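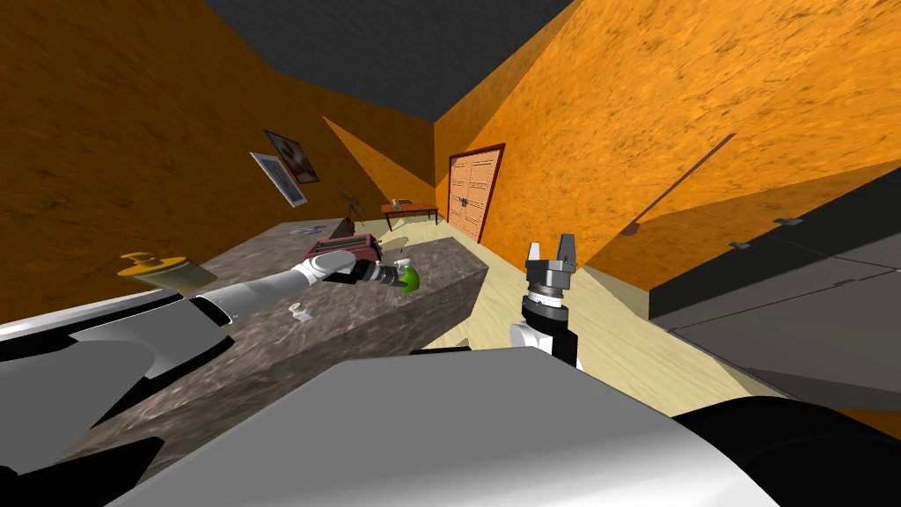
Care of Small Countertop Appliances

The following guidance is issued to residents of Virnamton housing and applies to toasters, kettles and similar items kept in shared or private kitchens. Questions may be directed to Kenza Kettani, Household Services, Room 11.

Before cleaning

Unplug the appliance at the wall and allow it to cool completely. Do not pull on the cord. Appliances must never be placed in water or in the dishwasher.

Toasters

Slide out the crumb tray and empty it into the trash. Wash the tray by hand with dish soap, dry it fully and return it. Residents who use a toaster daily should do this once a week. Loose crumbs may be removed by turning the toaster over above the sink and shaking it gently. Knives and forks must not be used inside the slots, even when the toaster is unplugged.

Wipe the outside with a damp cloth. Painted finishes should not be cleaned with steel wool or scouring powder.

Kettles

Fill the kettle with equal parts white vinegar and water, bring it to a boil, and let it stand for 11 minutes. Empty it and rinse 3 times with fresh water. In hard water areas, repeat every 2 months.

Placement

Keep toasters clear of curtains, paper towels and the underside of cabinets. Cords should not hang over the edge of the counter or pass near the sink. Extension cords are not permitted.

Damaged items

An appliance with a frayed cord or a cracked plug must be taken out of use. Report it to extension 443 and label it clearly until it is collected.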